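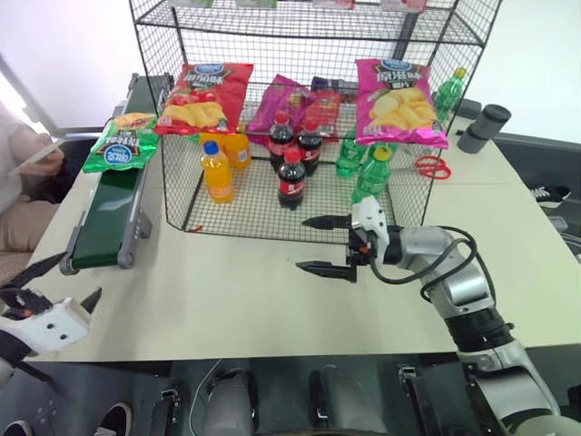

Mille fois la même bouteille : que vaut vraiment une démonstration ?

La campagne de collecte de Rornov est entrée dans sa deuxième phase en octobre, et le communiqué parle déjà d'un robot « prêt pour le rayon ». Nous avons lu les documents fournis avec le lot, regardé un bon nombre d'enregistrements, et nous sommes nettement moins pressés que le service de presse.

Le principe est connu de nos lecteurs. Un opérateur pilote deux bras à distance, prend un article sur une étagère, le pose sur un convoyeur ou l'inverse, et chaque essai est enregistré : images, positions des articulations, ouverture de la pince. On recommence. Le lot livré compte 1774 démonstrations, toutes réalisées sur le même type de poste, avec des paquets de chips, des bouteilles de jus d'orange, de cola, de soda vert. Le modèle, baptisé Thân, est ensuite entraîné à reproduire les gestes.

1774, le chiffre impressionne sur une diapositive. Il impressionne moins quand on se demande combien de situations différentes il recouvre. Une étagère en treillis noir, une table claire, un mur blanc : si le décor ne bouge pas d'un essai à l'autre, le modèle peut très bien apprendre le décor. Rornov indique que la disposition des produits est modifiée tous les 50 essais. C'est mieux que rien, mais cela fait une variété assez maigre, et le document ne précise pas qui décide des nouvelles dispositions ni selon quelle règle. Un opérateur qui range lui-même son étagère la range comme il aime la vider.

Reste la question des objets. Une bouteille rigide avec son bouchon rouge se laisse saisir presque toujours au même endroit. Un sachet de chips, non. Il se plie, il glisse, et la pince à deux doigts parallèles n'a pas été conçue pour lui. Or le rapport donne un seul taux de réussite, toutes catégories confondues. Nous avons demandé le détail par type d'emballage. On nous a répondu qu'il serait publié avec la version suivante.

Hạnh Khúc, qui encadre les opérateurs chez Werkell, le prestataire chargé de la collecte, est plus mesurée que son client. « Les débutants hésitent devant l'étagère, ils reculent, ils reprennent. Au début on jetait ces essais. Maintenant on en garde une partie, parce qu'un robot qui n'a jamais vu une hésitation ne sait pas quoi faire quand il rate. » Voilà une phrase que nous aurions aimé lire dans le communiqué. Quelle partie, au juste ? Elle ne le sait pas, le tri final se fait chez Rornov.

Ce tri est à nos yeux le point faible du dossier. Un essai est déclaré bon ou mauvais par la personne qui relit l'enregistrement, avec une grille en 2 niveaux. Une bouteille posée de travers mais debout compte comme une réussite. Un paquet lâché un peu trop haut aussi. On comprend la tentation de garder tout ce qui ressemble à un succès, la collecte coûte cher et les heures d'opérateur se paient. Mais ces petites négligences passent dans le modèle avec le reste.

Fistora, qui vend un outil de relecture concurrent, propose de faire noter chaque essai par deux personnes et d'écarter les désaccords. L'entreprise a évidemment quelque chose à vendre – nous le signalons pour mémoire. L'idée mériterait tout de même un test sérieux, mené par quelqu'un d'autre qu'elle.

Quant à l'évaluation annoncée, elle porte sur 20 essais autonomes, sur le poste même où les données ont été recueillies. Nous avons connu des examens plus difficiles. Il suffirait de changer l'étagère, de tourner la table, d'apporter une marque de jus que le modèle n'a jamais vue. Rornov nous a proposé d'assister à une séance ; nous avons accepté, à condition de venir avec nos propres bouteilles. La réponse se fait attendre.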